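# Getting a tidier job out of the Hermont arm

Notes for anyone who has the Hermont bench arm on hire or is trying one before buying. They come out of our own use of it in October, mostly on sorting and putting-away jobs, and they assume the arm is already bolted down and switched on.

**Setting up the table**

- Put a plain cloth down first. Small parts slide on bare laminate and the fingers tend to chase them. An old cotton sheet does well.
- Let the cloth hang over the front by a hand's width or so, then smooth the middle flat. Folds at the edge do no harm. A fold under a part will tip it.
- Don't bother bleaching stains out. Wash the cloth at a normal temperature and leave it at that.
- Keep mugs off the table.

**Choosing a basket or tray**

Low sides are best. The kit comes with a deep plastic tub from Javum which we stopped using after 5 tries, as the fingers knocked the rim on the way in. A shallow basket with sloping sides gives them room. Wicker is fine, but check for loose ends and trim them with side cutters.

Weigh down a light basket with a flat bit of slate or a strip of double-sided tape underneath, or it will creep along the table over a morning.

**Practice pieces**

Start with blocks before you trust it with jars or spice tins. Pick strong colours that differ from the cloth and from the basket. Leave a finger's width between neighbours. When blocks go in reliably, move on to cotton reels, then clothes pegs, which are harder than they look.

**Cables**

Leave slack in the camera leads and run the arm through its full reach by hand before the first job. Clip the leads to the arm, never to the table. Ours pulled tight at full stretch until we added a second clip.
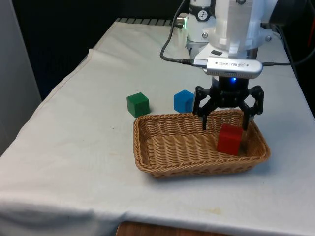 *Talebi Workshop Club, Home Aids Section*

With the fingers open on either side of the block like this, look at the gap on both sides. The finger nearest the basket rim is the one to watch. If it is likely to touch, move the block towards the middle of the basket and try again.

**Cost and verdict**

Hire from Flaltovholm is £80 a week, and the arm with gripper and camera is £1,767 to buy. Spare finger pads are extra. We logged over 117 picks on the first set and they still grip well. The manual is thin on cleaning: wipe the pads with a damp cloth and no detergent.

Worth hiring for a week if you sort a lot of small stuff. We wouldn't buy one for the kitchen alone.

Questions about booking the club's arm go to Homa Kermani. Please return the side cutters to the drawer.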